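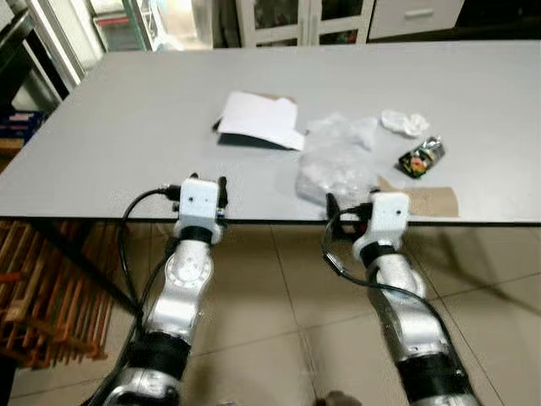
Chapter 5
Soil and Water

What this chapter covers
Where soil comes from. Why some ground holds water and some lets it run straight through. How to read a soil pit. What goes wrong on slopes.

Words to learn: parent material, horizon, texture, pore, infiltration, runoff, field capacity, wilting point.

5.1 Two farms, one rain

Start with a storm. July, late afternoon, a short hard rain over the Plusitz valley. Two farms sit on either side of the same road, Esberg on the uphill side and Olberg on the low side. Same rain, same hour, same crop in the ground.

By evening Esberg was dry enough to walk on in ordinary shoes. Olberg had water standing between the rows, and it stood there for days. Yellow leaves by the end of the week. The Olberg family blamed the road ditch. Their neighbors blamed the Olberg family, who had driven a loaded wagon over that field in the spring.

Both were partly right. But the bigger answer was under the surface and had been there long before anyone built a road. Esberg is on old river gravel with a thin sandy soil over it. Olberg is on clay. Water moves through the first one fast and through the second one hardly at all.

Keep these two farms in mind. We come back to them in 5.3 and again in the problems at the end.

5.2 What soil is made of

Four things: mineral grains, dead and living matter, water, air. A good garden soil is close to half solid stuff and half empty space, and the empty space is shared between water and air. After rain, more water. In a dry spell, more air. Roots need both.

The mineral part comes from rock. Rock breaks down by frost, by roots, by plain chemistry, slowly. The rock or sediment a soil forms from is called its parent material. Granite tends to give a sandy, sour soil. Limestone often gives a thin one with a lot of clay. Windblown dust gives some of the best farmland anywhere.

Grain size matters more than anything else in this chapter. Three classes.

Sand. Gritty, you can feel each grain. Big pores.
Silt. Like flour when dry, smooth when wet. Middle-sized pores.
Clay. Sticky wet, hard as brick dry. Tiny pores, but a great many of them.

The mix of the three is the soil's texture. A soil with a fair share of each is a loam. Note that texture doesn't change from year to year. You can plow, manure, drain and lime a clay field for a lifetime and it will still be a clay field. What you can change is structure, meaning how the grains clump together. Worms help. Heavy wagons don't.

Try it: the ribbon test
Take a lump of soil the size of a walnut. Pick out stones and roots. Wet it slowly and knead untill it feels like putty. Push it out between thumb and finger into a flat ribbon. Falls apart right away: sandy. Makes a short ribbon, then breaks: loam. Makes a long shiny ribbon: clay. Do it twice, first tries are usually too wet.

5.3 Where the rain goes

Rain reaching the ground can do three things. Soak in, run off, or sit there until it evaporates. Soaking in is infiltration. Once the pores at the top are full, or if rain comes down faster than the soil can take it, the rest is runoff.

Now back to the two farms. Sand at Esberg: big pores, quick infiltration, little runoff. Fine in a storm. In a dry month it's a poor trade, as the water has gone down past the roots and the crop can't reach it. Clay at Olberg: slow infiltration, ponding, cold wet ground in spring. In the same dry month, though, Olberg still has water in store. Not all of it is any use. Clay holds some so tightly that roots can't pull it loose.

Two terms here, they get mixed up on every test. Field capacity is the water left in a soil after the extra has drained away. Wilting point is the water left when plants can't get any more out. The difference between them is what the crop lives on.

A worked case. A block of loam holds 369 grams of water at field capacity and 185 grams at wilting point.

Water the plants can use = 369 - 185 = 184 grams

So half the water in that block, very nearly, is out of reach. Students are often suprised by this. A soil can be damp to the touch and the plants in it dying.

5.4 Reading a soil pit

Dig down and you see layers. Each one is a horizon. Dark topsoil first, then usually a paler or redder subsoil, then broken parent material. Color tells you plenty. Dark brown or black, organic matter. Red or orange, iron with air around it. Gray with rusty spots, ground that is waterlogged part of the year.

The pit drawings in this section follow the Lukumay survey, redrawn by Duarte Barreto at a smaller scale. Depths are measured from the surface down, in millimeters. The deepest pit stops at 1000. Read each column from the top and name the horizons before you look at the notes beside it.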